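**Year-end vendor file check — small business office**
Checked: September 13, 1999
File owner: Torvik Supply, front office

Legend: OK / FIX / ASK

- [x] **Tax number on file for each vendor we pay.** FIX. Two vendors have only a name and a postal box. Please write to them again, and keep a copy of the letter in the folder. A phone call leaves no paper.
- [x] **Payments over $500 signed by a second person.** OK. All the cheques I looked at have both signatures. On one the second signature is very light, so please use the black pen.
- [x] **Contractors kept apart from employees.** ASK. Weidong Guo is in both lists. He told me he was a contractor until spring and then came on wages. If this is so, the date of the change must be written on both cards.
- [ ] **Receipts match the ledger.** Not finished. I stopped at page 32 of the blue ledger. The entries for Kotavus are in the wrong column from page 14 on — the totals are right, but the sales tax is mixed with freight.

I do not like to mark a line as OK when I saw only half of it, so the last one stays open until I come back in October. Please don't correct the old entries with white fluid. Draw one line through, write the new figure beside it and put your initials.
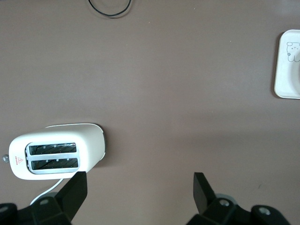 *Annunziata Carbone*

The second part is about how the records are kept, and it is shorter.

- [x] **Cabinet locks.** FIX. The lower drawer closes but the lock does not catch. Payroll cards are in this drawer. Move them up today, the locksmith can come later.
- [x] **Backup disks stored away from the office.** OK. Ulla Boström takes them home and signs the sheet.
- [x] **Old records kept for the full period.** ASK. Some boxes have no year on the label. Nothing from these should go to the shredder before Eilif Sundqvist has opened them.
- [x] **Government letters answered on time.** FIX. One notice about the payroll remittance was under the catalogues from Rasto. It is not a large penalty, but interest is added until it is paid. I put it on Ulla's desk.

Comment for the owner: the new form asks for more boxes than the old one, and I understand why people in the office are angry about it. I had the same feeling. Still, the form must go in — complain to your member after, and send the complaint in a separate envelope.

Copy to: Ottar Dalen, E. Sundqvist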